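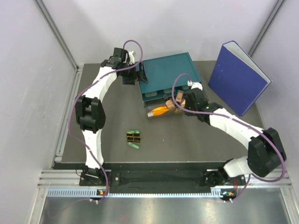
Ticket 1349 – desk organiser drawer won't shut
Opened by: Mackenzie Gagnon
Date: 2021-01-13
Status: open

Hi all, me again! It's the teal drawer organiser, the Kunero one. The drawer slides out nicely but going back in it sticks, and I have to give it a proper shove. I first blamed the boxy cardboard-coloured thing we keep standing upright in there, so I laid it flat and tried again – no change. Took out the orange bit as well (carrot, marker, whatever we're calling it) and still no joy. I've leant the dark blue binder in the corner for now so I can get at the side.

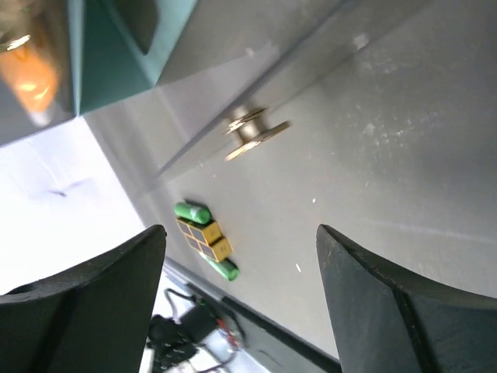
1 min read

Update from me: Gunārs Avotiņš reckons it's grit on the runners, so I've been wiping everything down, grey surfaces included. The scuffs and pale smudges won't budge, even with the Plostico spray, but I can live with those. The metal knob could do with a polish too. And does anyone know where the little green and yellow toy lives? I'm happy to put it in one of the small compartments under the lid.

Next job is the runners. Gunārs, could you bring the thin brush from Lapiņa?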